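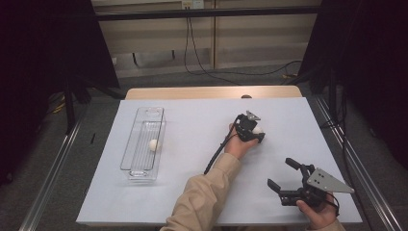 Clunditz Wheel Log

Hi! You've found my wheel log. It's a pile of CSV files covering longboard and surfskate wheels: what I rode, where I rode it, how far, and how much urethane was left when I took the wheels off. I started it as a note on my phone, then a spreadsheet, and then a friend asked for a copy and I was too embarrassed to send her the spreadsheet, so I cleaned it up. Last big cleanup was 11/21/20.

There are 1,814 rides in it, on 83 sets of wheels. Most of the rides are mine. The rest come from Hưng Châu, who skates a lot harder than I do and weighs a fair bit more, and that turned out to be super useful for the wear numbers (more on that below).

What's in the folder

rides.csv has one row per ride. Wheel set, board, rider, distance, surface, weather, and a comments column that I really did mean to keep tidy.

wheels.csv has one row per wheel set. Maker, model name, advertised diameter, measured diameter when new, width, advertised durometer, core position, color, and how I got them.

wear.csv has the caliper readings. Four wheels per set, each wheel measured at the inside lip, the middle and the outside lip. If you only open one file, open this one.

boards.csv is tiny. Deck, trucks, wheelbase, riser height. Join it to rides.csv on board_id.

routes.txt is plain old prose. I described the regular routes in words because I don't want to publish a GPS track that starts at my front door. Sorry, map people!

How the measuring works

I measure every set before the first ride, again after the break-in, and then whenever I rotate. The wheels come off the board, get wiped down with a damp rag, and sit indoors overnight so they're all at room temperature. Urethane swells a little when it's warm. I didn't know that for the first batch, so anything with batch = A in wear.csv was measured whenever I felt like it, sometimes straight off the hill. Leave batch A out if you're doing anything careful.

The calipers are the cheap digital kind. I zero them before each wheel and take each reading twice. If the two don't agree I take a third and keep the middle one. The raw readings are all in there, plus the one I kept, so you can do it your own way.

A set gets retired at 200 miles or when it cones so badly I hate it, whichever comes first. The retired_why column says which. You'll see "hated it" in there more than you'd expect.
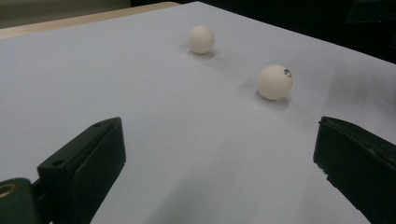

Surfaces, and why I only use five

The surface column can be smooth, average, rough, brick or park. I used to have a much longer list, with things like "new blacktop" and "old blacktop but swept," and it was hopeless. I'd come home, look at the list and pick something different than I'd picked the day before for the exact same street. Five is what I can tell apart with my feet.

Park means a skatepark or a smooth bowl. I mostly ride those on the surfskate, so park and surfskate overlap almost completely in here. Please don't use this data to say that parks are easy on wheels! Pumping around a bowl is a very different load than cruising to the store, and I can't separate the two with what I've got.

Brick is one street. It's awful. I ride it because the good coffee is at the other end.

The wheel makers

Two names show up all over the place: Wosport and Bidmont. That's only because the shop near me carries both and puts the old colors on sale. Wosport sets are mostly soft and wide, and I use them for cruising. Bidmont sets run harder and narrower and they mostly lived on the surfskate. So if you plot wear by maker and see a big gap, you're looking at two kinds of skating as much as two kinds of urethane. I'd love to have somebody run Bidmonts on a commuter board for a season and send me the readings.

The sets listed as Thân are small-run pours, and the advertised durometer is blank for some of those because it wasn't printed anywhere and I don't own a durometer gauge. Blank means blank. I haven't guessed.

I paid for everything except the sets marked "gift" or "swap" in the how_got column. No maker has seen the numbers ahead of time or asked me to change any.

Known problems

Distances come from a phone, and the phone loses its mind under the rail bridge. Rides on the river route read long. I flagged them with bridge = yes but did not correct them.

April is thin. I sprained my wrist and for most of that month the only rides are somebody else's.

Some early rides have no weather at all. I went back and filled in a few from memory, then felt bad about it and took them out again. If you have an old copy with weather on every row, toss it and grab the current one.

Wheel positions got mixed up on set 31. I dropped all four on the garage floor between taking them off and measuring them, and I can't tell front left from rear right. The readings are fine as a group but don't use the position column for that set.

Rider weight is stored as a band (light, medium, heavy), with the cutoffs in wheels.csv at the bottom. Yes, that's a weird place for it. I'll move it someday.

Does rider weight matter?

I went back and forth on this one. My first version of the data card said the heavy rider's wheels wore faster on every surface, and I sent it over for a sanity check before posting it.

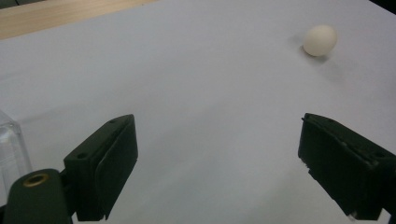

Hưng Châu wrote back that I was blaming the wrong thing. His point was that he slides and I don't, and that on days when he just cruised his wheels looked pretty much like mine. He also reminded me that half of his rough rides were on trucks so loose the wheels kept rubbing the deck, "and you can't call that road wear."

Fair enough! I added a slides column (yes, no, unknown) and a wheelbite column. For the older rides those are both unknown, so the weight question is still open as far as I'm concerned. If you pull only the rows where slides = no, there isn't much left on the heavy side. Treat it as a hint.

Using it

Do what you like with the data. Class project, blog post, arguing with your buddy about core placement, all good. If you publish something, a line saying it came from the Clunditz Wheel Log would make my day, and please say which version you used, since the row counts change.

What I'd ask you not to do is turn it into a ranking of brands. There's one main rider, one town and one mediocre pair of calipers behind it.

Sending me rides

I'd like to get to 2,000 rides before I redo the file layout, so contributions are very welcome. Copy template.csv, fill in what you know and leave the rest empty. I need a starting measurement for each wheel, otherwise I can log the ride but can't use it in wear.csv. Metric is fine, just say so in the units column and I'll convert it on my end.

Surfskate people, I'm looking at you especially. Rear wheels on a surfskate seem to cone on the outside lip way before the fronts do, and I've only got my own stance to go on. If you ride goofy, even better, because every ride in there right now is regular.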